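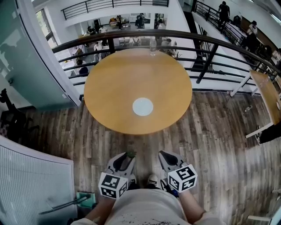 La mesa redonda de la planta de arriba, pegada a la barandilla.

1/ Abro hilo sobre la planta alta de Junach, que me lo habéis preguntado varias veces. Llevo desde octubre viniendo a trabajar y ya tengo sitio fijo: la mesa redonda que da al hueco.

2/ Es una mesa de café normal, color claro. Cabe un portátil, una botella de agua y un plato pequeño. Si sois dos con portátil, mejor coged otra.

3/ Lo bueno es el hueco central. Desde la barandilla se ve la planta de abajo, con sus mesas y su gente, y no te sientes encerrado. Lo malo es que el ruido sube. Yo me pongo tapones a partir de las once.

4/ El suelo de arriba es de tablas de madera, oscuras y con aspecto gastado. Me gusta bastante más que la moqueta que tenían en Plultivent, donde estuve dos años.

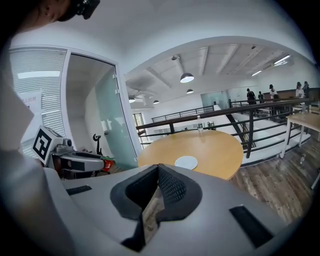 5/ Sobre las mesas rectangulares: son más cómodas para extender papeles, pero casi siempre hay alguien. La redonda suele quedar libre a primera hora.

6/ Si tenéis que hacer una llamada larga, id a los cuartos acristalados con persianas. En la mesa se oye todo y los de al lado no tienen la culpa.

7/ Comer arriba se puede. Comida caliente no, o por lo menos a mí me dijeron que no. Fruta, galletas y cosas así, sin problema. Yo suelo traerla de casa en una fiambrera y pido un plato.

8/ En temporada, fresas. Las compro en Sosa, la frutería de la esquina, y las lavo antes de salir. Las dejo con las hojas puestas - aguantan mejor y hay por donde cogerlas.

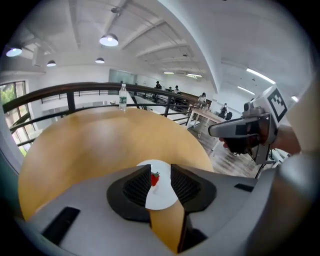
9/ Manchan, eso sí. El plato hay que enjuagarlo pronto y la mesa se limpia con un paño húmedo. El tablero brilla un poco y se notan los cercos de los vasos.

10/ La luz por la mañana está bien. Hay un ventanal con árboles fuera y además dejan encendidas las lámparas del techo. No he necesitado flexo ningún día.

11/ Las botellas, siempre con el tapón puesto. Estáis al lado de un hueco con gente debajo. Y lo mismo con los móviles encima del pasamanos, que lo veo a menudo.

12/ Precio: el bono mensual está en 785 y el de media jornada en 579. Yo tengo el segundo y me sobra. Abren a las 9.

13/ Otro día hago hilo de Skikisitz, que también me lo pedís, pero solo he ido dos veces y prefiero volver antes de opinar.

Contacto · Aviso legal · © Todos los derechos reservados · Volver arriba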